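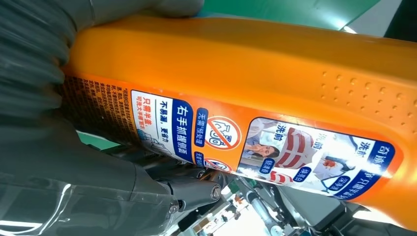
How long should a new act get on an open mic night? Five minutes, with a light at four, and the light has to mean something.

Notes for the venue programmers' session, November 2021. Keep to 10 minutes.

Start with the Nellberg room. Monthly comedy night, 50 seats, back on since May. Say that we lost the old sign-up sheet and moved to booking acts a week ahead – fewer no-shows, but some regulars didn't like it.

Running order. Three sections, two intervals. Put the strongest opener after the first interval, when people are still coming back from the bar. MC does no more than three minutes between acts.

Money. The Lallent grant was $2,000 and covered the microphone, a second speaker and door staff. Headliner is paid on the night. Open spots get a drink and a recording of their set.

Room layout. Chairs close to the stage, centre aisle, lights down at the back. Mention the Irska theatre trial with cabaret tables – looked good, laughs got lost.

Leave time for questions. Someone will ask about hecklers. The MC deals with it first, then the door.

Recent items
Programming a small festival: notes from Irska
Dijkstra Hall reopens its upstairs bar
Sound checks for spoken word
Call for open spots, Nellberg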